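Fórum Benon – Vida em comunidade – Missões e ação social
Tópico: Vale a pena a igreja manter a própria casa de acolhida?

yimyam31
25 de outubro de 2022
Boa noite, irmãos! Desculpem o texto comprido, mas preciso da opinião de quem já passou por isso. Nossa igreja herdou uma casa grande na rua Prillton e o conselho quer abrir ali uma acolhida para famílias que vêm do interior acompanhar parente internado. Eu fiquei toda animada, já saí pedindo lençol e panela para meio mundo. Só que na reunião de ontem falaram em seguro, alvará, escala de plantão noturno – e eu voltei para casa com o coração apertado. Somos 294 membros, mas vocês sabem que quem aparece mesmo são sempre os mesmos.

pedra_e_cal
Que bonito, irmã! Na nossa abrimos em junho, com 20 camas, e foi a melhor coisa que nos aconteceu em anos. Cansa, viu? Tem noite que o telefone toca às três da manhã. Mas a igreja acordou junto, gente que só vinha no domingo hoje cozinha na quarta (e cozinha bem!).

Wornedetti
Vou discordar com carinho. Nós tivemos casa própria e fechamos. A conta de luz e o conserto do telhado comiam tudo o que entrava, quase 1000 reais por mês antes de comprar um pacote de arroz. Hoje apoiamos uma casa que já existia na cidade, mandamos oferta e equipe, e alcançamos mais famílias do que antes. 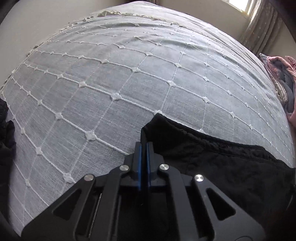 E digo mais: não é falta de fé. Demoramos para entender que dava para servir numa obra que não leva o nosso nome na placa. Se na sua cidade já tem alguém fazendo, vá lá tomar um café antes de assinar qualquer coisa.

pedra_e_cal
Respeito, mas na cidade dela pode não ter ninguém fazendo! E casa dos outros fecha também, aí o povo fica na calçada.

Wornedetti
Verdade, nisso você tem razão. Por isso falei "se já tem".

yimyam31
Gente, obrigada, de verdade. Tem uma casa sim, perto do hospital, mas só recebe mulheres, e os maridos acabam dormindo na rodoviária. Será que dava para a nossa ficar só com essa parte?

pedra_e_cal
Dava, e eu começaria por aí, com poucos quartos. Te mando por mensagem o nosso regulamento, é só trocar o nome da igreja e o horário do portão.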